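Dissolving Old Labels Without Wrecking the Bottle

By Idris Sayce
February 11, 2019

I reuse glass and plastic bottles for shop supplies: thinned shellac, cutting oil, citric acid solution, dye. The contents are easy to deal with. The label adhesive takes most of the work, and the method depends on which adhesive the bottler used.

There are two broad groups. Water-based glues, mostly on paper labels, let go after a soak in hot water with a spoonful of washing soda. I leave mine for 80 minutes and scrape with an old plastic card. Pressure-sensitive adhesives, the kind on film labels, ignore water completely. They soften with heat or with oil.

For heat, I use a hair dryer on its middle setting and keep it moving. Start at one corner, lift with a fingernail, and pull back at a low angle. Pulling straight out tears the face stock and leaves the glue behind. Thin plastic bottles will warp before the glue gives up, so I skip heat on those and go to oil.
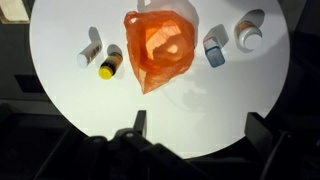

Small bottles, labels still on.

Plain vegetable oil mixed with baking soda to a thick paste works on most residue. Spread it, wait 16 minutes, rub with a cotton rag, then wash with dish soap. Any oil left on the surface will keep a new label from sticking. A final wipe with isopropyl alcohol fixes that. Tapio Oksanen wrote to me in May to say he uses acetone instead. Acetone is fine on glass. It clouds polystyrene on contact, and I don't keep it near bottles I haven't identified.

Of the last batch I did, 19 came clean with soda and water alone. The stubborn ones all had a clear film over a printed layer. On those the top film peels first and takes the ink with it, and the second layer needs a separate pass with the paste.

For relabeling I print on matte paper stock, seal the face with one coat of acrylic, and write the fill date in pencil on the cap. Ink from a ballpoint bleeds if the bottle holds any alcohol. Caps get swapped between bottles more often than I'd like, so the date also goes on the label.

Next I want to test whether the washing soda soak etches cheap glass over repeated cycles. I have two jars set aside for it.

Last updated: February 2019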